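Getting Words on the Page – journalling for people who'd rather cut paper
Speaker notes, Kurville Papercraft Weekend, afternoon session
Delphine Pettigrew

Before starting: water, clicker, basket of tags on the front table. Check the back row can hear me. Ask Booker to pass the pens around while people find seats.

OPENING

Hello everyone! Thank Booker Thibodeaux for having me back, and for the scones.

Start with the confession. Last January I pulled every album off my shelf and went through them with a notepad. I had 87 finished layouts with no writing on them at all. Beautiful titles, lots of stitching, a ridiculous amount of washi, and not a word about who was in the photo or why we were laughing.

Hold up the beach page. Ask the room: who's the boy in the yellow hat? (Pause. Let them guess.) I don't know either! He's on my page, he's got three enamel stars next to him and a fancy border, and I've no idea who he is. My sister thinks he was from the caravan next door.

So today is all about getting the words down. I love this stuff, so if I start talking too fast somebody wave a tag at me.

WHY WE SKIP IT

Ask for hands up on each one, then move along.
– "I hate my handwriting." (Biggest laugh, usually. Show the page my nan wrote on in biro. Wobbly, crossed out in two places, and it's the page everyone in my family asks to see first.)
– "I ran out of room."
– "I'll do it later."
– "I don't know what to say."

Spend most of the time on the last one.

THE TEN MINUTE TAG

Main activity. Everyone gets one tag and one pen. Timer on for 10 minutes. They pick a photo from their phone, and they're not allowed to describe what anyone can already see in it. Write what was said. What you'd had for lunch. What the car smelled like. Who was late.

Read mine out first so nobody feels silly:
"Dad insisted he knew the way to Irkside. We saw the same silo twice. Mum had the map the whole time and was enjoying herself too much to say so."

That's the whole thing! It took me less time than choosing the cardstock.

Walk around while they write. Don't hover. If someone's stuck, ask them what they could hear.

After the timer: two or three volunteers to read, only if they want to. Clap for all of them.

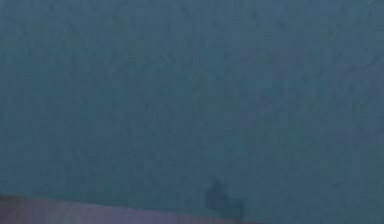
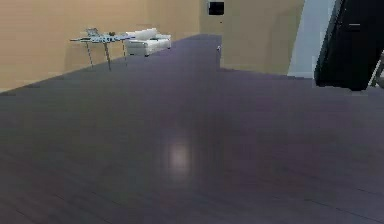 Dark floorboards, a bit purply.

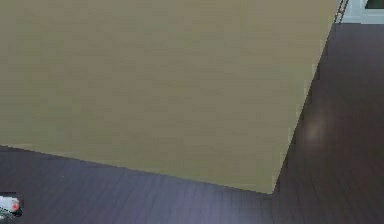

MAKING ROOM FOR IT

Now the layout side. My biggest change was cutting the journalling block first. I put it on the background before I've even chosen my photos, and everything else has to work around it. Pass around the Ostrowski page – the family reunion one – and get people to lift the flap. There's a whole page of writing tucked behind the group photo, hinged along the left with a strip of plain cardstock. Great for anything a bit private.

Other spots to mention:
– Along the edge of a photo mat, turning the page as you go
– On the back of the layout, if you use clear pockets
– On strips cut from lined paper, one sentence to a strip
– Inside a little envelope. Bring the pink one, it still has the bus ticket in it.

Pens: I use a Pallus fine tip in dark grey. Any pen you like holding is fine. Test it on an offcut of the same paper first and give it a minute before you put your sleeve through it. (Show sleeve.)

Typing is allowed! Someone always asks. I type when there's a lot to say and then write the date by hand at the bottom so there's a bit of me on there.

THE PHONE PROBLEM

I've got 1,364 photos on my phone from one winter. Some of those are the inside of my handbag. There's no way I'm scrapping them all, and I've made my peace with it.

What I do now is write a line in the notes on my phone the same night, while I'm waiting for the kettle. It might only be "Aunty Bev beat everyone at cards, insufferable." When I sit down to make the page months later, the journalling's already half done. Show a couple from my phone on the screen – NOT the one about the neighbours.

GOING BACK TO OLD PAGES

Someone will ask what to do with the finished ones. Tags again! Tuck one behind a photo corner and you don't have to pull anything apart. I do 2 pages a night in front of the telly, and if I can't remember the story I ring someone who might. Best phone calls I've had all year.

QUESTIONS

If it's quiet, ask Booker about his fishing album.

Remind them the leftover tags are free to take, and please put the lids back on the pens. Swap table opens at 3.30 in the side room.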